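Glove day, with the Rotance still in its box

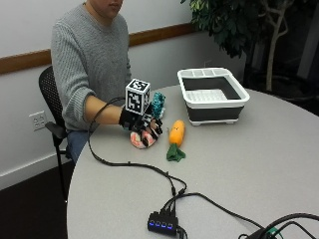 The glove with the marker cube on the back, mid-session. Plush toys and the folding dish rack on the round table.

February, half past seven in the evening. Writing this up at the kitchen counter before I forget which run was which.

The plan for today was to compare the two ways of recording hand motion for the gripper work. One is the sensor glove with the marker cube, where the camera gets the wrist position from the cube and the glove gives the finger bend. The other is the Urnora hand controller, which is a handle with a trigger and does its own tracking. Both of them end up driving the same two-finger gripper at Stostwood, so the question is only which one gives cleaner data for the sort of picking we want. Fiachra has been in favour of the controller since before Christmas. I wanted to see for myself.

We did the glove first. It takes a while to put on properly. If the fingertips aren't pushed right to the end, the thumb reads as half closed when it is open, and you have to take it off and start again. I had to start again twice. After that comes the calibration, which is flat hand, fist, pinch with each finger, flat hand. The flat hand at the end should match the flat hand at the beginning and on the third go it did, near enough to carry on.

The task was the same as last month. Soft toys on the table, pick one up, hold it upright, put it in the rack. We use plush for this because it squashes, and the old gripper settings treat anything that squashes as a failed grasp. The teal one with the bumpy surface is the hardest of the lot. You can hold it quite well with a loose hand and the finger angles hardly change between touching it and gripping it. The carrot is easy if you take it round the body and awkward if you go for the leaves. The round pink and white one lies flat, so you have to get your fingertips under the edge, and I found myself doing it differently nearly every time.

We recorded 90 picks with the glove. 11 of them had to be thrown out. Most were my fault, for turning my wrist so far that the camera lost the cube. When you reach into the rack from the side it is natural to roll the hand over, and then the large marker faces away and the small view of the side one isn't enough to hold the position. The trace jumps, comes back, jumps again. I tried keeping my hand level and the jumps mostly stopped, but then I was moving like somebody carrying a full cup of tea, and I don't think that is what we want the gripper to learn from.

The cable was the other nuisance. It comes off the back of the glove and along the forearm, and if there is too much slack it drags over the table and knocks things. If there is too little it pulls on the wrist. I ended up leaving a loop and watching where it went, which meant I was thinking about the cable when I should have been thinking about the toy. Uldis Dambrauskienė wrote from Guimarães in the afternoon to say that their group clips theirs at the elbow and again at the shoulder. I will try that next time. We have the clips somewhere.

We stopped for soup at one.

The afternoon was the controller. It was ready in a couple of minutes, no calibration apart from resting it on the table and pressing the button. Fiachra Lenihan ran the first half and I ran the second. We only got 75 picks, as the battery went and the spare had not been charged. All 75 were usable on paper. No jumps, no lost tracking, and the rack made no difference to it.

Looking at the traces side by side before we packed up, though, I was less sure. The trigger gives one number, how closed the gripper should be, and on the soft things both of us were squeezing it all the way nearly every time. You can't feel the toy through the handle, so you just shut it and hope. On the carrot that doesn't matter. On the teal one it flattened the toy and in four of my runs it popped out sideways when the gripper lifted. The glove data has a proper slow close, where you can see the fingers arrive and then tighten a bit more. I had not expected the difference to be so plain to read.

Fiachra's answer is that we could put a limit on the trigger and get the same thing. Perhaps. A limit would be one setting for everything, and the flat one wants a firmer hold than the teal one does. We talked about it for longer than it needed and agreed to run the limit anyway, at two levels, and look at the numbers.

Things I wrote on the back of the run sheet:

Raise the camera or add a second one on the rack side. The cube has enough faces, the camera just can't see them.
Put the hub at the back of the table. With it in front, every cable crosses the bit I am working in.
Charge both controller batteries the night before.
Record a few picks with no rack at all, for both methods, so we know how much of the trouble is the rack.
Ask Uldis which firmware they have on their glove. Ours drifts on the little finger after an hour and theirs apparently doesn't.

The Rotance gripper came at ten this morning and we did not open it. It has the soft pads, which may change the whole comparison, and I would sooner finish with the old one first. Fiachra wanted to open the box. I said after the 3,000. That is the total we promised for the first set, all methods together, and even with a good week we are a long way short.

My right hand is stiff this evening, mostly between the thumb and first finger. The glove is a size too small for me, I think, although the chart says it isn't. I will do shorter blocks tomorrow and let Fiachra take the glove for some of them. He has longer fingers, so it will need calibrating again from the start, and his files should go in a separate folder. I have made the folder.

Copied everything to the big drive before leaving. Checked the last file opened. Tomorrow clips, batteries, then the trigger limit.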